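Civics teaching in Istesby

Civics teaching in Istesby is the part of the school week given over to government, voting and the law in the schools of the Istesby district. I taught it there for 16 years, so this entry is written from the inside and I've been allowed to keep it in the first person. Bits of it will be out of date by the time you read them (the syllabus moves faster than I do).

Background

Civics used to be tucked inside history. You got the kings, you got the wars, and if there was a wet afternoon left over in March you got a quick run through how the council worked. It became a subject of its own when the district split the old humanities course in two, and for the first year hardly any of us had a proper textbook. I used photocopies and a very old wall chart of the voting areas, which still showed Kamel as a separate parish.

The course now starts at age 11 and runs until pupils are 16. There's no final exam. Pupils keep a folder, and the folder is marked twice a year against a list that comes from the district office. I never loved that list, but it did stop us all marking to completely different standards!

What is taught

The younger classes begin with rules: who makes them in a family, in a school, in a town. After that comes the council, then parliament, then the courts. The older ones do a unit on protest and public order, and it's easily the liveliest thing in the whole course. Parents write in about it every year, some to say we've gone too far and some to say we've been too timid, quite often over the same lesson.
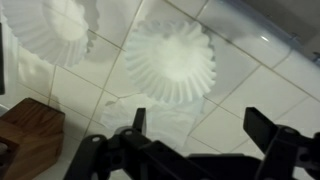

Paper coffee filters on a tiled surface
Retired civics teacher and contributing editor, Schools and Learning pages

News is handled in the Skevia hour, a weekly discussion slot named after the school where it was first tried. Pupils bring in a story, read it out and talk about where it came from. Teachers are asked to keep their own votes to themselves. I managed that most of the time, though I'm told my eyebrows gave me away.

The mock election

Every school in the district holds a mock election. Pupils form parties, write a leaflet and stand up in the hall to be questioned. The biggest one I ever helped with had 553 ballot papers, all counted by hand on the gym floor, then counted again after the first two totals came out different. The winning party had promised longer lunches. They didn't get them, and the complaints that followed filled a very good lesson on manifestos.

Stakar, the smallest school in the district, runs its election jointly with Kamel. The two sets of pupils don't always agree on the boundary, and I rather think they enjoy that more than the voting.

Disputes

The longest running argument is about time. Schools are meant to give civics one full lesson a week, but in exam season it's the first thing to be squeezed. Another is whether pupils of 17 and 18 should carry on with it. At the moment they can choose to, and few do. My own view is that the year before your first real vote is a daft moment to stop, but the head teachers are split on it.

See also: School councils; Voting age; Humanities course (Istesby)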